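Anyone seen the Somus show?

feltedowl
January 11, 2024
Went to Somus for the protest prints. 74 works, and the wall text explains every one to death. Is it still protest at $1,788 a sheet?

Re: price
Jara_prints
Artists have rent. Dandorik charges more for worse.
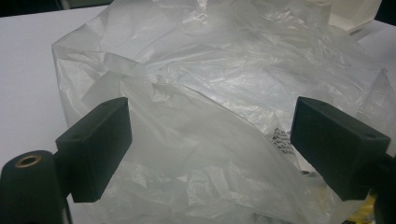

Re: Re: price
stakex2
Rent, sure. But who is being protested? The buyers?

feltedowl
My point. I doubt it changes one vote by February.

Jara_prints
Didn't say it would. The linocuts are still good.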